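News > Packaging & Storage
3 min read

Mindier Puts Right-Size Box Claims to the Test, Finds Plenty to Question

Dec 19, 2019 – Every vendor in the shipping business now promises a smaller box and a smaller bill. Mindier, which advises small warehouses on packing, spent the fall checking whether those promises hold up at the bench, and today released its findings in a short report titled "Closed Flaps."

The company looked at 1400 outgoing orders at two client sites, Warkex and Ternow. Both had been sold a plan built on a single flat carton size, closed ahead of time and lined up at the back of the packing table.

The results were mixed at best. Ternow cut its filler use. Warkex saw no savings worth reporting, and 151 of its orders had to be moved to a different box after packing had started.

"We were told one carton would cover nearly everything," said Margus Kalniņš, who led the review. "Maybe it does if all you sell is candles. I would like to see the numbers behind that claim, and so far the sellers haven't shown me any."

The report also takes issue with the tidy bench photos that fill most packaging brochures. A few closed boxes against a wall and a clear mat in front look efficient, Kalniņš said, but they say very little about how long an order takes. Loose cardboard left standing on the mat takes up working space, and the review found that dividers and spare flaps were rarely counted when bench sizes were planned.

Mindier is not telling clients to drop the single-carton plan. It suggests a trial of 2 weeks on one bench, with every box swap written down, before anyone signs a supply deal. The firm will publish a follow-up in February covering Pai, a third site that has kept its older mix of carton sizes.

"If the new way wins, fine – I'll say so," Kalniņš said. "I want to see it win first."

We use cookies to improve your experience. By continuing to browse, you accept our cookie policy.
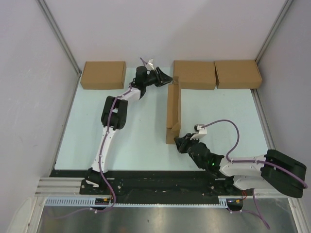 Copies of "Closed Flaps" are free on request from the Mindier office. The order logs from both sites are included, so readers can check the math for themselves.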